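1/1/20, Gretaro bench notes, perception + replay tooling

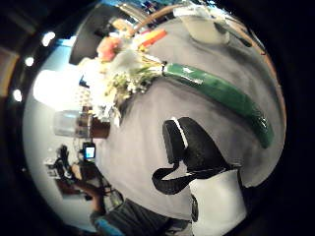

*Wrist fisheye view, gray table. Cucumber and bouquet touching, bowl at the far side, phone screen lit at the left.*

Today I wanted to finish the mask step for the table objects and did not finish it. I write down where I am so that whoever opens the Brurnmont branch next does not repeat my morning.

**Segmentation**

The old model (the one from June) gives one mask for the cucumber together with the bouquet stems. I understand why it does this: both are long, both lie on the same diagonal, and the stems are gathered exactly where the cucumber begins. After I raised the boundary weight from 2 to 6, the two objects separate, but now the bouquet falls into many small pieces. The pink flower becomes its own object. White blossoms are mostly one piece, the leafy sprigs are lost to background.

For grasp planning I do not care about single blossoms. I need one bouquet mask and one cucumber mask. Tried to merge small pieces by distance between centers. This works for the flowers, but it also wants to eat the orange thing which lies just next to the pink flower. I still have no label for that one. Carrot is my first guess, but I put it as `unknown_long` in the label file until someone confirms.

Glass cup: no mask at all, with both weights. I expected it. The brown jar beside it is fine.

**Distortion**

I lost almost two hours on a stupid thing. The undistort function in our tooling crops to the inner rectangle before it passes the image to the mask step, and the config in Demissie has a different crop than the config in the replay viewer. So masks looked shifted, and I was looking for the error in the transform. The transform is correct. The config was wrong. I now read the crop from one file only and the viewer prints the path of this file when it starts.

Also decided to run the masks on the raw fisheye image and undistort only the contour points afterward. It is slower to debug but we keep the things near the border, for example the cup and the hand with the phone. With the crop they are half gone or fully gone, and the planner then believes that space is free. This is dangerous for us — a hand at the border is exactly what the planner must know about.

**Planner side**

Hadano takes the contours and builds keep-out areas. Two problems:

1. The black strap and the white object in the near corner were turned into a keep-out area on the table. They need to be in the static ignore mask. I drew one by hand, but the strap can hang differently in another recording, so a fixed mask is only good for today.
2. The cucumber grasp is proposed at the middle of the long axis. Good. But the approach direction was along the cucumber and went through the flowers. The axis was fitted on the merged mask, so it is the same bug as above in different clothes. With separate masks the fit gives an axis on the cucumber only, and the approach comes from the side. I checked this in replay only, not with the arm.

The bowl is easy, the ellipse fit is stable. The thin dark handle or utensil beside it is sometimes added to the bowl contour and pulls the ellipse center to the outside. I use the inner edge of the rim now. Looks better, no numbers yet.

**Exposure**

The window is completely white and washes out the wall next to it. I do not think it hurts the masks on the table itself. The phone screen is more annoying: auto threshold marks it as a highlight and the hand around it loses its border. I set the highlight clip by hand for this recording and wrote the value into the header comment. Not a real solution.

**Replay run**

Ran 50 frames through the full chain, raw image to grasp proposal. No crash. Memory is growing slowly, I suspect the viewer keeps every contour and never frees the list. Did not look deeper. If you run a long recording, start it with the viewer off.

**Open**

- merge rule for the bouquet: use color as well as distance? Pink flower must stay in, orange thing must stay out, so color alone will fail
- ignore mask for strap and white object, computed per recording
- label for `unknown_long`
- cup: try the depth channel, or add a manual box for now
- same approach check with the arm, low speed, before we merge to main
- memory in viewer

Pushed everything to the branch, also the ugly debug prints. Please leave them in for the moment, I still need them for the merge rule.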